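Usham Town Talk > Food and Drink > Openings and closures

Brolwood coming to the old Engelhardt shop

crumpetless
So the boards are down and it's official. Brolwood are opening in the old Engelhardt bakery on Saturday, their first place outside the city. The leaflet through my door says "real food, really quickly" and promises a free lunch box to the first 400 people. It also says they are "honouring the building's heritage", meaning they have kept the 1912 over the door and ripped out everything behind it.

I've eaten at one of their city places. It was fine. A box of rice with some chicken on it, a spoon of something pink and pickled, and I was hungry again by four. Can anyone tell me why this is being talked about like the second coming? 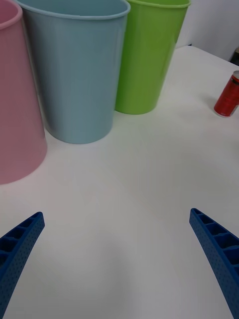 White table with a small red can and open plastic containers

pier_left
Because the choice at that end of town is a sandwich from the garage or a pasty from the other garage, that's why. I'll take a box of rice.

I do wonder about the 400 though. Has anyone seen the small print? When the noodle place opened it was "free bowl for the first hundred" and you had to have the app, and an account, and have spent a fiver already. The bowl was the size of an egg cup.

crumpetless
Small print on the back of mine: "Subject to availability. One per Sulau member." So yes, you need the app. Sulau is the points thing. Twelve stamps and you get a side. A side! Not even a box.

dripping_toast
You are both being miserable. My sister works near their city branch and goes 2 or 3 times a week. She says the lentil one is properly good and they don't drown it in salt. It's also quick, you're out in a couple of minutes, and if you get a short lunch that matters more than whether the chicken had a nice childhood.

I miss Engelhardt as much as anybody, but it had been shut for ages and the window was full of dead flies. Would you have preferred another vape shop?

oldmarket_end
I'd have preferred a bakery. There was a perfectly good oven in there.

Nothing against your sister, but "doesn't drown it in salt" is a low bar. I looked for the nutrition figures on the Brolwood site and all I got was a page of leaves and a paragraph about joy. If it was as healthy as they make out they'd put the numbers on the menu in big letters. They've got room, the menu's mostly drawings of carrots.
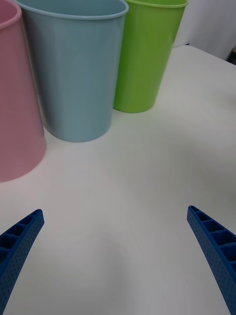

And another thing, the prices. The leaflet hasn't got a single one on it. When a place is cheap it tells you so. My guess is we'll be paying city prices for Usham portions, and in March when the fuss has died down they'll quietly drop the lentils and stick to burgers, same as everybody does.

dripping_toast
They don't do burgers.

oldmarket_end
Yet.

gravyboatswain
Went past last night and had a nose through the door while they were bringing the fridges in. Seating is much smaller than you'd think. High stools along the window and a few tables down the side where the bread racks used to be. If you're after somewhere to sit with a pushchair I'd forget it. It's set up for grabbing a bag and going, whatever the leaflet says about "lingering".

There's a hatch on the lane side too, and that'll be for the delivery riders. Anyone who lives on that lane might want to have a look at what was agreed about hours. Notice on the lamp post says deliveries until 11pm.

pier_left
ELEVEN? It's a bakery building with flats over it. Right, I've gone from mildly keen to not keen at all.

gravyboatswain
It could be deliveries in, as in stock, and not bikes. The wording isn't clear. I'm only telling you what's on the lamp post.

saltandsauce
I'm going on Saturday and I'll report back, somebody has to. My worry is what they do for children. The website has a kids' box, with "garden colours" cups, and you just know it'll be a carton with a straw that comes apart after two sips.
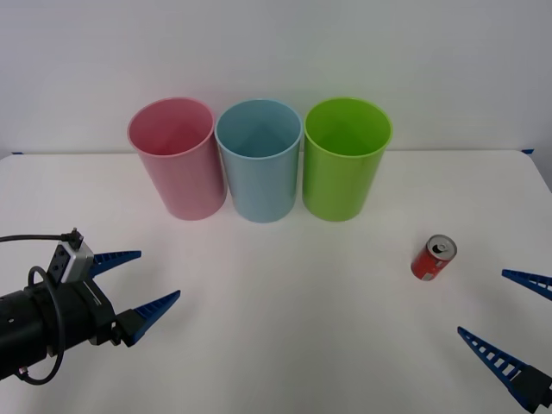 The kids' box is where I always catch these places out. They'll write you a whole poem about seasonal greens for the adults and then give a five year old four nuggets and a sachet of ketchup. And would it kill anyone to have proper cups? Plain plastic with a rolled rim, a pink, a blue and a green stood in a row like those, no cartoon animal, no slogan. Mine would fight over the green one but they'd at least finish the drink. Instead I'm expecting a paper thing and a bill for extra napkins.

crumpetless
"Garden colours" is a new low. Which garden?

dripping_toast
Saltandsauce, plastic cups have to be washed up. Not sure a place with stools and a hatch wants to be running a dishwasher all lunchtime. I do agree about the nuggets. According to my sister it's the same chicken as in the grown-up box, cut smaller, with peas. Half price as well, though that's the city branch and I can't swear to it here.

oldmarket_end
Peas in a kids' box, now I've heard everything. I'll believe it when I see the peas.

saltandsauce
Fair point on washing up, but the old cafe by the library managed it for years with one sink.
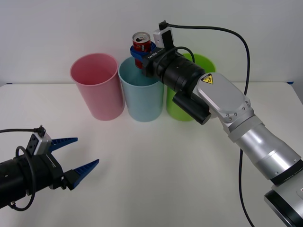
On the fast bit, I asked the chap handing out leaflets how they do it so quickly and he said it's all cooked somewhere else and finished off in the shop. So "kitchen" on the sign is stretching it. I don't mind that so much, most places do it, but then don't tell me it's made fresh in a building where people baked bread. If it's only reheating they've got plenty of time to rinse a few tumblers, and the ones in that last picture are straight-sided enough to get a brush down, nice and wide open at the top. You could even keep them in that order, pink then blue then green, and the kids would know whose was whose.

gravyboatswain
"Finished off in the shop" = microwave.

dripping_toast
It's a hot counter, not a microwave. I've stood in front of it. You can see them doing the rice.

gravyboatswain
You can see them doing the rice. What about the rest?

pier_left
Rang the council about the hatch. They say the notice covers stock and collections both, and comments are still open. I've put one in. If you live on the lane do the same, it takes five minutes and the form only crashed on me once.

oldmarket_end
Done. I also asked whether the Engelhardt lettering is protected or just the date. Apparently just the date. So they can paint over the name whenever they fancy, and I bet you they will.

crumpetless
I've downloaded Sulau, for my sins. It wants my birthday, my location and permission to send me "little nudges". All that for a box of rice. Deleted it again -- I'll bring sandwiches and stand across the road.

saltandsauce
I'll wave from the queue. Doors are at 12 if anyone else is coming, and I'm taking a photo of the till receipt so we can settle the prices.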